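# Visita a la jornada de puertas abiertas de Farías

18 de octubre de 2026

Fui a Plemanden para ver el taller de Farías, que fabrica y repara contrabajos y guitarras de caja, y para quedarme al concierto de la tarde en la sala Drultis. La entrada costaba 5 euros e incluía las dos cosas. El taller ocupa la planta baja de una antigua nave de hilaturas; la sala está en el edificio de enfrente, al otro lado del patio. 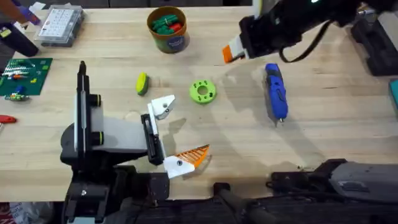
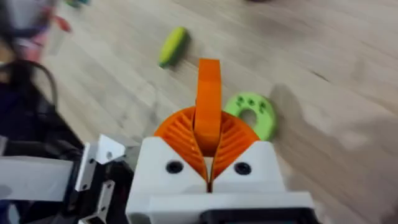

El recorrido empezó por el almacén de maderas, donde se guardan las tapas de abeto y los fondos de arce antes de trabajarlos. Hay tablas con fecha escrita a lápiz en el canto, algunas de hace más de una década. Los contrabajos que salen de ahí acaban sobre todo en manos de músicos de jazz, y eso se nota en el ajuste: puente algo más bajo, cuerdas de acero, diapasón repasado para tocar en pizzicato durante horas. Dentro de la caja, las barras y los refuerzos van pegados por la cara que no se ve, y el que haya mirado las costillas finas en diagonal de los dedos naranjas tiene una idea de cuánto puede hacer un entramado delgado bien colocado. En el taller no usan entramados en los contrabajos, solo la barra armónica de siempre, pero sí en dos modelos de guitarra.

Después pasamos a la zona de reparación. Había un contrabajo con el mástil desmontado y otro abierto por un costado. Explicaron cómo se calienta la cola animal y por qué no la cambian por otra: se puede volver a abrir sin romper la madera. Se permitió probar tres instrumentos terminados. El más pequeño, de tres cuartos, tenía un grave muy claro y poco volumen en la cuerda de sol. Me gustó más el grande, aunque el asa del arco de la caja me resultaba incómoda de alcanzar en las posiciones altas.

La parte floja fue la organización de los grupos. Entramos demasiados a la vez en el cuarto de barnices y los de atrás no oímos casi nada. Tampoco había hojas con los precios – los daban de palabra, a quien preguntaba.

La sala Drultis tiene 141 butacas y un techo bajo de madera. Tocó el cuarteto Nirkosau: voz, piano, contrabajo y batería. El contrabajo era del taller, estrenado en agosto. Abrieron con un blues lento y siguieron con estándares, casi todos a medio tiempo. La cantante frasea por detrás del compás y apenas usa el vibrato; en las baladas funciona muy bien, y en los temas rápidos se quedaba a veces tapada por los platillos. El mejor momento fue un dúo de voz y contrabajo, sin amplificar, en la segunda mitad. Desde la fila once se entendía toda la letra.

Hubo un solo bis. A la salida vendían el disco del cuarteto, grabado en la misma sala, en una tirada de 2,000 copias. Lo compré y lo he escuchado dos veces. El sonido del piano es más apagado que en directo, el del contrabajo está muy conseguido.

Para quien quiera ir: el autobús para en la plaza de Plemanden y desde allí se llega a pie, cuesta arriba. En el patio hay sitio para dejar bicicletas. Los instrumentos propios se pueden llevar para una revisión, pero hay que avisar al taller antes – yo no lo sabía y dejé el mío en casa.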